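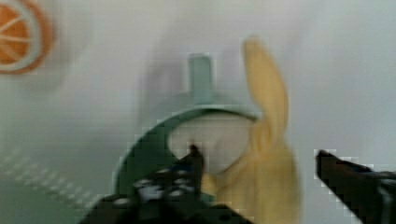

Grasach sync, May, started a little after 2 p.m.

I took notes again, so blame me for the typos. Main topic was the new labeling method for the kitchen-toy runs – instead of scoring each run pass/fail, we mark the moment the gripper commits to an object. We've got 400 runs marked up so far, and 37 came back with the two labelers disagreeing.

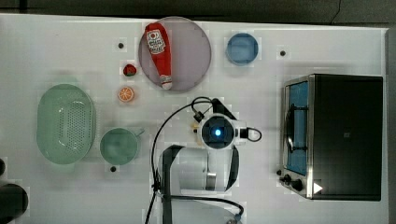
I went through the disagreements before the meeting and most are about soft or odd-shaped toys. The Randari script guesses the commit point too early when the arm slows down for any reason, so I'd like to try it with a longer window. No objections!

Then we talked views. I want wrist and overhead labeled separately, then compared. 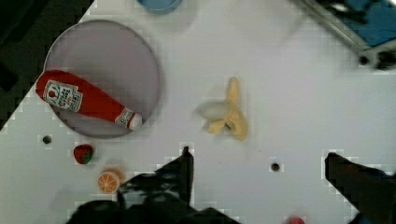 *Wrist view, banana between plate and gripper*

Flirnside baseline is still training. I'm hoping for numbers by the next sync, but I said that last time too.

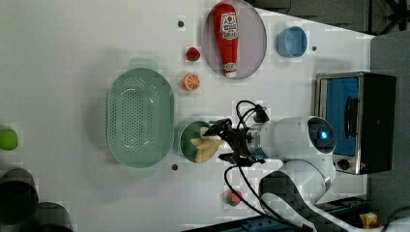

Sun-ja Yeom wondered if we should drop the blurry wrist clips before comparing, or at least report them on their own line. We went back and forth and settled on the separate line.

To do:
- me: longer window, rerun the 37
- Sun-ja: blur cutoff
- Pathirana export – parked until we reach 600 runs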